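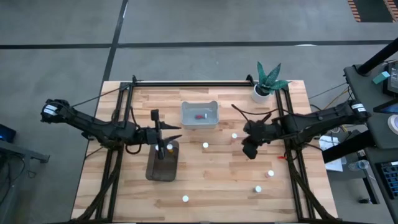 Veveck open day -- progress report to the Jakance fund, February 24, 2020

Up to 50 visitors came through in the afternoon, and most headed straight for the two-armed sorting table. The task is small capped containers into bins, which your assessors called "modest" in July. Children disagreed and had to be moved along.

Spending on the day was 1,410 against a budget of 3,000. The biscuits went over; the signage did not, as two visitors found the boiler room.

Still to do: a reply to Marinho, who would like a second demonstration -- with chairs.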